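Housekeeping for Two-Armed Cells: What Our Rules Got Wrong
Student project report, Group 7
Parvathi Acharya and Subbarao Annamalai
Advisor: Anitha Gowda
Submitted April 24, 2020

1. Where the rules came from

The Karnura lab had a rulebook before we arrived. It ran to 15 pages, and the best-preserved copy was holding up a monitor. Our project was to cut it down to something a person would read while standing next to a two-armed cell, and then to see whether anyone followed it. We started in September with the section on who may be near the arms and when, as that was the part people quoted most and obeyed least.

The old wording asked for "adequate clearance at all times." Subbarao spent a week asking people what adequate meant. Answers ranged from an arm's length to "you'd know if it wasn't." Our version says that you call out before enabling the arms, you wait for an answer, and if you are reading something you have not answered.
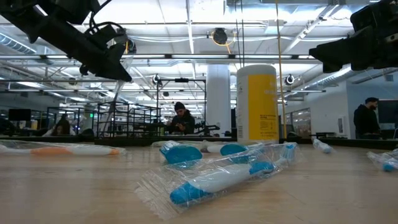

Janaína Lins objected to the calling out. In a shared room, she wrote on our first draft, a shout from one cell sounds like a shout from every cell, and people will answer for the wrong robot. She wanted the cell number in the call. We argued for two days and then did exactly what she said.

2. Objects on the table

Rule 4 covers what may be on the work surface when the arms are enabled. Kartha, the scheduling tool we log sessions in, has a free text field for this, and the entries include "stuff" and "stuff (more)." We replaced the field with a short list that the operator fills in before the start. Anything on the table and not on the list comes off, phones and coffee included.

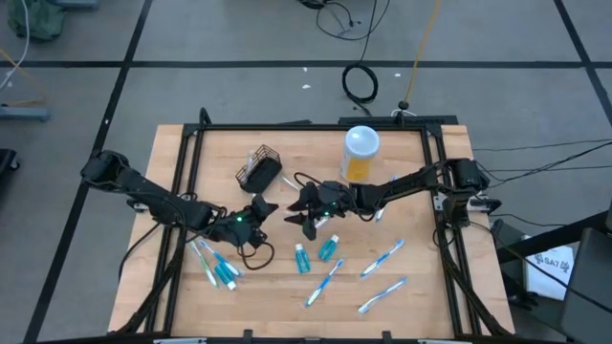 We then had to decide what counts as the work area, and this took longer than the rest of Rule 4 put together. Subbarao wanted the tabletop only. Parvathi wanted everything the cables touch, on the grounds that a cable snagged by a foot is also a motion command of sorts. A walk past the cell settles it in her favor: one black cable loops down from the left wrist onto the wood, and another lies coiled on the tiles just beyond the rail. Rule 5 now says the area ends where the last loose cable ends. It has the useful side effect that untidy cells get very large and their operators very unpopular.

3. Holding and handing over

The old rulebook said nothing on what to do with an object left in a closed gripper. Ours says the object stays there until the arm is disabled, and only then does a hand go near it. We also ask that the other arm be parked first. Of all our rules this got the most sighing, mostly from people who had been reaching in for years and still had their fingers to sigh about.
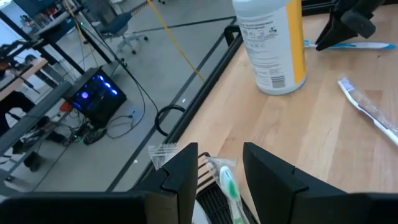 Mohandas Gounder thought the parking rule would be dropped within a month, and told us so at the review. If disabling takes longer than grabbing, people will grab, he said, and no amount of laminated paper will change that. He suggested putting the disable button where the hand already goes. We have asked for one. The request is number 3331 in the lab queue, and we are told the queue is moving.

4. What we would change

The final text is 2 pages. Compliance was judged from session logs and from standing around looking casual, and we do not claim much for either method. The call with a cell number stuck. The table list mostly stuck, although "stuff" has been seen again. Rule 5 is obeyed on inspection days.

The Zemero cells at the far end use a different controller, and our wording on "disabled" does not match what their screen says. That needs fixing before the text is used there.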